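4. Bundled services and the cost of leaving

4.1 Setting

The three firms studied here began with one service each. Dukis sold prepaid phone credit, Grirkutum ran a parcel delivery network, and Laltavis offered a payment account for small shops. By the start of our study each had added services outside its first line of business and had put them behind a single login. Xia, the fourth firm in the sample, did not bundle. It kept its messaging service separate and let other companies build on it for a fee. We include Xia as a point of comparison throughout.

The question in this section is a narrow one. We ask whether a customer who uses more than one service from the same firm is less likely to leave, and, if so, how much of that is due to the bundle itself. Customers who like a firm will tend both to take more services and to stay longer, and a simple comparison of the two groups will overstate the effect of bundling. Earlier work on telephone and cable packages has run into the same difficulty.

4.2 Data

Each firm supplied monthly account records covering 12 months. The records show which services were active in a given month, the amount billed and whether the account was closed. They do not show why it was closed. The records were drawn on 2001-05-06 and accounts opened after that date are not included.

An account counts as closed when there has been no paid activity on any service for 30 days and the customer has not put the account on hold. Dukis uses a longer period in its own reports, and our closure rates for Dukis are therefore higher than those the firm gives to its shareholders. Grirkutum allows a customer to hold several accounts under one postal address. We merged these where the billing name matched and left them apart where it did not. Some households will have been split by this rule, and we have no good way of finding out how many.

Laltavis changed its pricing in April. Before the change, shops paid for the payment account and the stock ordering service separately. Afterwards the ordering service was free to any shop with a payment account, whether or not the shop had asked for it. We make use of this below.

4.3 Method

The main comparison is between Laltavis shops that had turned down the ordering service before April and then received it anyway, and shops that had been paying for it all along. The first group did not choose the bundle. If bundling alone keeps customers, their closure rate should fall after the change, even though they had shown no interest in the second service.

For Dukis and Grirkutum there is no such change to work with. We fall back on matching each multi-service customer with a single-service customer of the same firm who had a similar billing history over the first 4 months. The match is made on amount billed, number of active days and region. We tried adding the age of the account as a fourth variable. It made the match worse for Grirkutum, where older accounts had been renumbered during a change of billing system, and it was dropped.

Xia customers could not be matched in this way. What looks like a second service at Xia is always sold by another company, and the records for it sit with that company. We report closure rates for Xia without adjustment.

4.4 Results

Among the Laltavis shops, closure fell in both groups after April, but by much less among the shops that had been given the ordering service without asking. Many of these never opened it. Among those that placed at least one order, closure fell nearly as far as it did in the paying group. We take this as a sign that it is use of the second service that matters, and that having it on the account does little. The caution noted in 4.1 still applies, as a shop that decides to try a free service may already be one that means to stay.

The matched comparisons for Dukis and Grirkutum point the same way. In both firms the gap between single-service and multi-service customers shrinks once billing history is taken into account, and at Grirkutum it is no longer clear of zero. Parcel customers at Grirkutum mostly took the firm's ticket booking as their second service and used it seldom. Dukis customers mostly added money transfer – a service used weekly or more often by most of those who had it – and there the gap holds up.

How often the second service is used seems to matter more than how many services are held. Customers with three or more services were no less likely to leave than customers with two, provided the most used of their added services was the same.
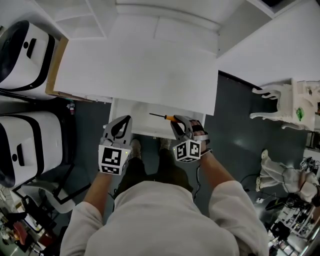
Figure 12

A second result concerns the order in which services were taken up. At Dukis, customers who began with money transfer and added phone credit later were more likely to close than those who went the other way. The difference is present in every region except the north, where Dukis had a rival in phone credit for the whole period and none in money transfer. We tested whether the rival accounts for the pattern by dropping the northern accounts and running the comparison again. The estimate moved very little.

Xia's closure rate was lower than that of Grirkutum and higher than that of Dukis. A firm that leaves added services to others does not, on this evidence, do plainly worse at keeping its customers, though the lack of any adjustment means that little weight should be put on the ranking.

4.5 Limits

Twelve months is a short period for a question about staying and leaving. Customers on yearly terms could leave only once in that time, and 12 of the Grirkutum regions had most of their customers on such terms. Leaving those regions out raises the closure rate for both groups and does not change the gap between them.

The records also say nothing about customers who keep an account open while moving most of their spending elsewhere. A shop that pays Laltavis for one small transaction a month is counted as retained. Section 5 turns to amounts billed, where this kind of partial leaving can be seen more easily.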